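Print this item | E-mail this to a friend

Hats off the table! A September sort-out at Flondport

Anyone who has been through our side door in the past year will know the hat situation. Hats on the pegs, hats on top of the pegs, hats on the radiator, one hat in the kettle cupboard since the spring walk. We started the Flondport Walkers with 12 members and we are now at 26, and every one of us seems to own three caps and bring the wrong one.

So Mahnaz Hassanpour put her foot down (nicely) and we gave an evening over to it. Everything came off the pegs and out of the lost property bag and went onto the long table, and I have to say I had a lovely time. I had forgotten how nice an old cap is! The new ones are all stiff and shiny and sit on your head like a pie dish, but give one a few summers on the coast path and it goes soft and pale and a bit crumpled, and it is a far better hat for it. My favourites of the whole lot were the washed-out ones with rows of stitching curving round the brim. Farzad Tabrizi tells me the stitching is there to keep the brim firm, and he used to work in the alterations shop at Bakhtiari, so I take his word on anything with a seam in it.

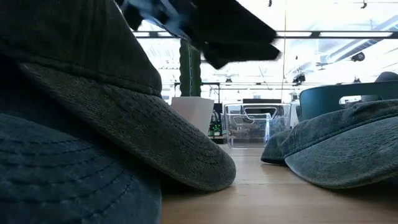 How we sorted them

We tried sorting by owner first, which was hopeless. Half of us couldn't tell our own from anybody else's, and Parviz Ansari and Refugio Galindo had a long and very polite discussion over a green one that both of them were sure they had bought at the Tesine market. (It has gone home with Refugio. Parviz gets it for the Janach weekend.)

After that we went by what the hat is for, and it all got much quicker. Caps still in regular use went to one end. Spares that anybody may borrow went in the middle. Anything with a cracked brim or a broken strap at the back was put by for mending, and Farzad has taken those away with him.

A word about shape while I'm on the subject. Please don't stack caps by squashing one down hard inside the next. If you want to nest them, push the back half of the crown in gently and line up the brims so they all face the same way, and they will keep their curve. The soft ones can lie flat for a while without coming to any harm. A folded brim is another matter, and I have yet to get a crease out of one properly, though I have tried steam, a rolling pin and a pile of atlases.

Washing them

Several people asked, so: cool water, a little washing-up liquid, and an old toothbrush for the sweatband. Rinse well and dry it over an upturned bowl, out of the sun. Denim and dark blues should go in by themselves the first few times, as I found out with a cream cap of my sister's. Older caps sometimes have cardboard inside the brim, and if yours does, don't soak it. Just sponge the outside.

And where they live now

We have bins! Proper ones, plastic, with a handle hole in the front so you can pull one towards you with a finger. I am more pleased with these than I can easily say. They come in different colours, and the clear one is my pick of the bunch because you can see there's something in it before you go digging.

Apinya Siriwan also thought we should keep the cactus with them and I agree completely. It is a tall, upright thing in a white pot and it makes the whole row look cared for. If you are the sort of person who waters plants when you are waiting for a kettle, please resist. Apinya gives it a drink once every few weeks and would like to go on being the only one who does.

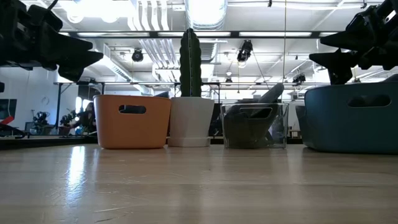

The bins along the back of the table, with the cactus keeping its place between the orange one and the clear one.

I'd also like to put in a word for the table, which I had hardly seen since we moved in. It is lovely wood with a real shine to it. It has a scratch or two and I don't mind them a bit, but do put a mat under your flask.

Still to do: labels (Mahnaz has the pen), and a hook by the door for the first aid bag. The borrowing hats are free to use on any club walk. Give them back by the end of the month, please, and shake the sand out first.

Next walk is the Janach loop, leaving the car park at 10. It's open on the tops, so bring a cap. If you can't find yours, you know where to look!

Print this item | E-mail this to a friend

Reader comments

Refugio G.
For the record it IS my hat. Thank you for a really good evening, and the tea.

Apinya
Thank you for the bit about watering. It had a sad spell last winter and it was far too much water that did it.

Walker in the blue anorak
Does the upturned bowl work for a bucket hat as well? Mine has gone a very odd shape.

Farzad T.
Yes, use a bigger bowl and smooth the brim down with your hands while it's damp. Mended caps will be back for the Janach walk, all except one that needs a new strap.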